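The Only Trousers You Need to Pack

I once took five pairs of pants on a long weekend. I wore one of them. The other four rode along with me like relatives who don't want to get out of the car, and I hauled them up three flights of stairs to a rented room and back down again, swearing the whole way.

My friend Aranka Csizmadia watched me unpack after that trip and didn't say a word, just raised one eyebrow and went to put the kettle on. She had been away for two weeks with a bag the size of a loaf of bread. (A big loaf, but still!) So this past winter I decided to learn how to travel light, properly, the way other people decide to learn the guitar.

My first mistake was asking the internet. There are people out there who weigh their toothbrushes. There are people who saw the handles off their toothbrushes and then weigh them again. I read one packing list that had 169 items on it, under the heading "Minimalist," and I had to go lie down for a bit.

So I asked people I know instead. Gearóid Tierney has worked ferries for 20 years and lives out of a canvas bag for half of every month, and his advice took less time to give than it took me to find a pen. Dark socks. One good sweater. Never pack anything you'd be sad to lose. He also thinks shampoo is a racket, and we'll leave that there.

Lacey Sowerby went the other direction and came over with a spreadsheet. I love Lacey, but her system has colors. Green is for things you wear on the way, yellow is for things that go in first, and there's a sort of mauve that I never got to the bottom of. What I did take from her was the bed test. You lay out everything you mean to bring, you walk away, you make dinner, and when you come back you take out a third of it. The first time I tried it I took out a third and then sneaked half of that back in before bedtime. The second time I got better.

Then came the question of pants, which everybody had an opinion on. Jeans are the obvious choice and I wore them on my trial run to Flanunia in November, which was a mistake, as it rained on me between the bus station and the hotel and I spent the next day sitting near a radiator in my pajama bottoms. Denim takes forever to dry. I knew that! I've owned a washing machine my whole adult life!

Khakis had never crossed my mind. I thought of them as what my uncle wore to barbecues. But Maarten Segers, who runs the little repair and alterations counter at Lakatos, talked me into them while he was sewing up the lining of my coat. They're lighter than jeans, he said, they look fine in a restaurant, and a muddy knee brushes off once it's dry. He also told me to quit rolling. I'd been rolling everything for years, very smugly, and he says for trousers you fold along the leg, once across, and lay them flat against the back of the bag so they act like a board for everything else to lean on.

I was doubtful. I went home and tried it, and then undid it and tried it again with a bit more care about where the legs landed, and I have to say my bag has never sat so straight on my shoulders. It's a Zikener, bought secondhand, with one zipper that sticks when it's cold.
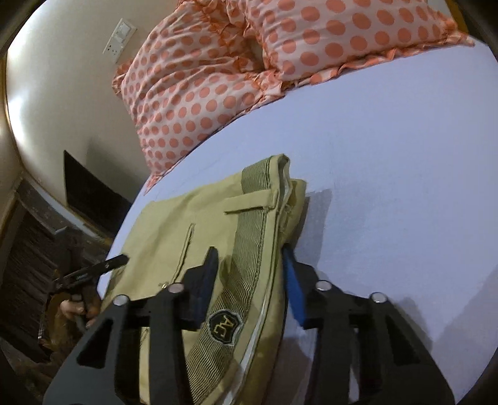
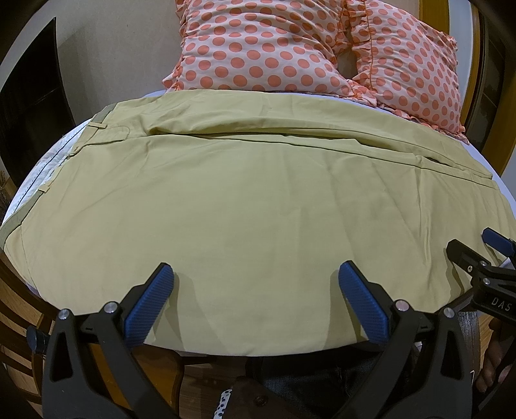
Khakis folded on the bed, with the polka-dot pillows behind.

My next trip is to Trekov, by train, with two changes, and I've got it down to one bag and a book. Ákos Sipos, who is putting me up there, wants me to bring him a jar of the hot mustard you can't get where he lives, so there goes the corner I'd saved for a spare pair of shoes. I've been eyeing the sweater. If it goes on me instead of in the bag, I think the mustard fits, and possibly a second jar, though I'm going to be very warm on that train.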